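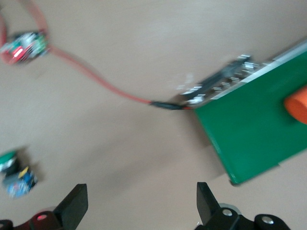 Which part of a small electronics kit do beginners find most difficult to put back in its right place? In our observations it was the cable connector, more often than any component mounted on the board.

### 3.2 Connectors and cables on the work table

The study was carried out in April, in the teaching room of the Skekitz repair workshop. Each participant received a circuit board, a cable with its plug and a printed sheet with the steps. The sheet was prepared by Shirin Yazdani and corrected one time after the pilot, when two participants had understood the word "header" as the title of the page. We then wrote "row of pins" everywhere, and this wording is kept in the present paper.

**Figure 1.** Green board on the work table, with the row of pins along one edge and a black plug at the end of the row. A red cable leads away from the plug over the tabletop.

The position at the end of the row deserves a special attention. A plug placed there has a neighbour pin on one side only, so the participant can use the end of the row as a reference. In the middle of the row this reference is missing, and a shift by one pin is easily made. Moradi and Preda describe the same error in their Pullon report, although their participants were apprentices with some training and ours were not.

We recorded 518 insertions, made by 31 participants. In 14 of these the plug was shifted by one pin, and in two it was turned the wrong way. All the shifted plugs were found in the middle part of the row. We did not expect the difference to be so clear, and we admit that the sheet may have contributed to it, as its drawing shows only the end position.

The colour of the cable had less influence than we supposed. Several participants told to Saeed Alipour, who conducted the interviews, that they looked at the colour only while sorting the parts at the beginning. During the insertion they looked at the pins. One participant said that a coloured mark on the board itself would be more useful to her than any colour on the cable. This suggestion was tested in the second session and is discussed in Section 4.1, together with the question of the table lighting.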